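Jarman Guide > Set-up > Chores > Litter tray

Print this page | E-mail this page

July 2025
By Margaux Bouvier

7. Preparing the litter tray chore

Many owners ask us if a robot can already take over this work completely. My answer is: not yet. The arm can hold a scoop and move it over the litter, but a person must prepare the place and must stay near. Please read this section to the end before the first run.

7.1 What you need

Use a tray with low sides, gray granular litter and a scoop with slots. The bin should have a lid which stays open without help. At our Brolness workshop we tried 29 scoops, and the shape of the blade made less difference than the handle. A thin, smooth handle turns in the fingers of the gripper. Wrap it with the grip tape that is sold for rackets, one layer, and press the end well down.

7.2 Placing the objects

1. Clear the table. Leave only the tray, the bin and the scoop.
2. Put the tray in front of the robot, at least 46 mm from the edge of the table.
3. Put the bin on the left side of the tray. Hang a bag inside it and fold the border of the bag over the outside.
4. Open the lid of the bin by hand. The present software does not open lids.
5. Lay the scoop with the blade on the litter and the handle over the right rim of the tray.
6. Bring the cables of the arm to the right side, away from the tray.

Note: Plain dark curtains behind the table are a help to the cameras. A window is the worst background, in particular in the evening.

7.3 First run

1. Start the program Peltdale from the chores menu.
2. Wait until the arm has closed on the handle. Do not push the scoop into the gripper yourself.
3. Watch the angle of the blade when it is above the tray. If it points straight up for a long time, press Stop and go back to 7.2, step 5.
4. After each run, look in the bin and in the tray, and write down what was left behind.

Scoop, tray and arm at the table
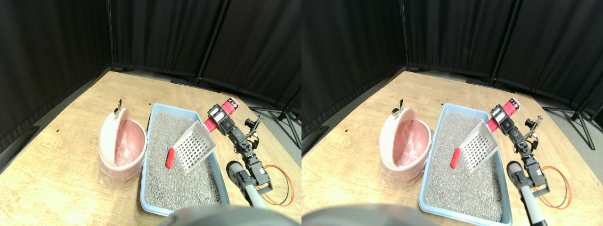
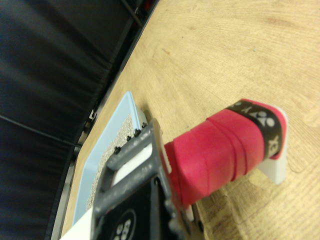
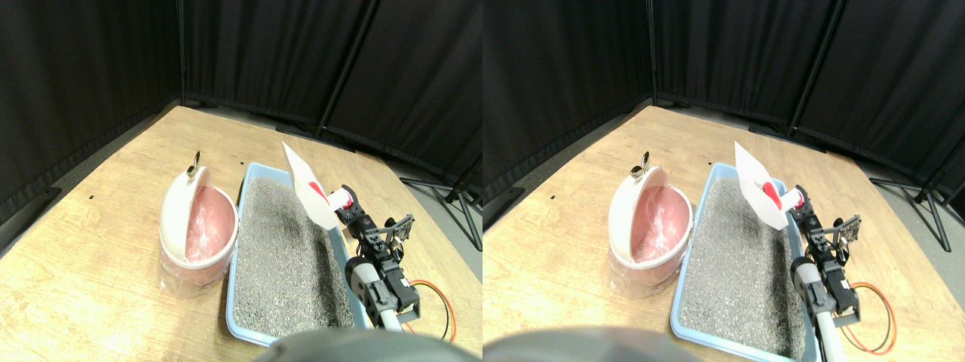
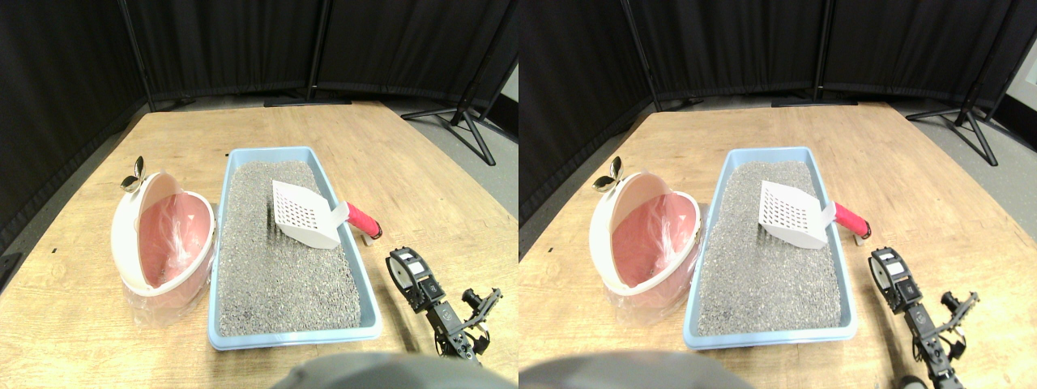
Caution: Keep the cat in another room during the run. The arm does not know the difference between a paw and a handle.

Caution: Do not load the scoop with more than 425 g. The small motors become hot and the arm can let the handle fall.

7.4 What to expect

In March we made 1340 runs with the Dastosden software, the version before this one. Taking the scoop was the easy part. The difficulty was to shake the clean litter out through the slots and keep the lumps on the blade, a movement which a person does without thinking. Wet litter was worse again, and I do not recommend it for the robot at this time.

If you live alone with one cat, you will be faster by hand. For a person who cannot bend or lift, the help may be worth the preparation, provided somebody can come to lay out the objects and tie the bag.

For cleaning the gripper after this chore, go to section 8.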